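Skenamano two-arm sorting cell
Equipment page – planning and budgeting notes

Supplied by: Palaniappan, Barnwood
Availability: to order, next build slot April

The Skenamano is a table-mounted cell for sorting soft goods into trays. Both arms are carried on an aluminium extrusion frame that runs round a wooden top, so the cell needs no fixings to the building. Each arm ends in a two-finger parallel gripper. 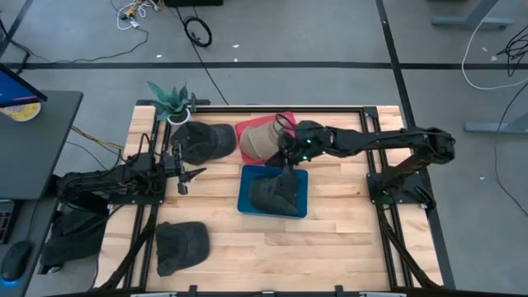
Allow 2000 mm of clear floor from front to back, including access behind the rear rail. The arms can project past the sides of the table when folded, and this must be added to the width on your floor plan. Mark the limit on the floor before delivery. A desk for the control station may stand beside either arm, provided the operator can reach the stop button from the chair.

What to budget for

Frame, top and both arms: single line item, quoted together
Ukeck control software: licensed per cell, 18 months included
Gripper finger sets: 4 pairs supplied, further pairs to order
Trays: not included; any rigid plastic tray with a raised edge will do
Commissioning on site: quoted separately
Mains supply: two sockets on one circuit, by the customer

Soft items

Caps, gloves and folded cloth are harder to pick than boxed goods. A cap may lie crown up or on its side, and the grip point changes with it. Buyers should send samples of their own stock with the enquiry. We test up to 44 items per order and return a written report with the quotation. Items that fail the test are listed by type – we do not quote a rate for them.

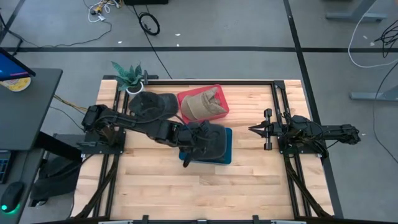 Left arm at a dark cap over the blue bin; right arm folded back, gripper open.

Running costs

Finger pads are the main consumable. Cables along the arms should be checked at each service and replaced if the outer cover is worn. The wooden top is a standard part and can be ordered without the frame.

Lead time and delivery charges are confirmed with the quotation. Part exchange is not offered on this model.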